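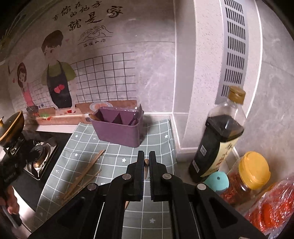

Drusard v. Queiroz. Civil case over sleep-tracker data, heard in Grostevthorpe. Claimant hurt in a car crash, sued for lost earnings. Defense asked for 336 nights of readings from her Hinudow wristband; judge allowed 168, all from after the crash. The rest stayed private.

Ruling came in May. Readings admitted as suporting evidence only, medical reports still needed. Damages not made public. Costs of 2000 dollars agaisnt the defense for late filing. No appeal.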